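Sim success drops when the target is transparent, is my evaluation protocol wrong?

Posted by zasura_night in Simulation and Benchmarks, 03/05/2024

I am trying to reproduce the sink pick result from the Okeke kitchen paper. Same setup as theirs as far as I can tell: one arm, parallel fingers, a policy trained on teleoperated demos and then evaluated only in simulation. They report success per object category and say that clear objects are "comparable" to opaque ones. Mine are not. I ran 401 evaluation episodes from one checkpoint. Opaque targets succeed 71 percent of the time. Clear targets are far below that, bad enough that I first assumed a loading error.

The failures look alike. The hand goes to the correct basin, gets above the object, and then closes too high or a little to one side. I have checked the collision mesh and it matches the visual mesh. Friction is the same for both categories. Below is a still from one of the clear-target episodes, taken at the point where the approach is usually still fine. 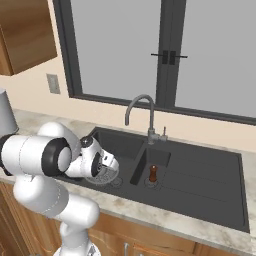 Clear target in the left basin, pepper mill in the small basin as the distractor.

Things I already tried: longer episode limit, a second seed for the policy, turning shadows off. Turning shadows off made it slightly worse. I have not retrained anything.

What I want to know is whether I should trust the paper's number and keep looking for a bug, or whether the renderer matters this much.

3 replies

okra_and_torque
I would not start with the policy. Check which renderer your demos were recorded with and which one you evaluate with. In a lot of these kitchen sets the demos are stored as states, and the images get re-rendered afterward. If your training images came from the fast rasterizer and your evaluation uses the ray traced one, an opaque mug looks nearly the same in both. A clear object does not. The rim and the highlights move, and with a dark sink behind it those are most of what the network has to go on.

Test it this way. Take 2 of your demos, replay the recorded states through the evaluation renderer, and compare the wrist images with the stored ones at the same timestep. If they differ on the object and nowhere else, you have your answer. If they match, look at depth next. Are you feeding depth in? Simulated depth usually returns the front surface of glass as if it were solid, but some pipelines skip transparent materials and give you the sink floor. That would not fit a gripper closing too high, though, so I'd put it second.

As for the paper, read the appendix. When I went through it I understood "comparable" to be about reaching the object, with lifting scored in a separate table. I may be remembering the preprint version.

Also report your number of episodes per category. A total split across categories can leave very few clear ones, and then the gap might be smaller than it looks.

ima_lab_bench
just use domain randomization, fixes most of this. we randomize the textures on everything in Zeltis and never had a problem with glass

zeltis_user_b
Texture randomization alone won't help much here, a clear material hardly shows its base texture. You need to vary the lighting, the index of refraction and what is behind the object. Zeltis has those under material settings and they are off by default.

I agree with the first reply about replaying demos. One more thing to check is the resize step. We had a training loader that used area averaging and an eval loader that used nearest neighbor. Opaque objects didn't care. Thin bright edges came and went from one image to the next, and our gripper closed early. Making the two loaders match won back around half of the gap without any retraining. The rest needed more demos with clear objects.

On shadows: leave them on if they were on in the demos. The arm's own shadow in the basin can be a height cue, so it makes sense to me that removing it hurt.

zasura_night
Replayed them. The wrist images match everywhere except on the clear object, where the rim is much fainter in the eval renderer. No depth input. The resize also differs between my loaders, so I have both problems. Rerunning with the resize fixed first so I can separate the effects, then I'll re-render the training images. The clear category does have fewer episodes than I thought, so I will put the split in the table when I post it.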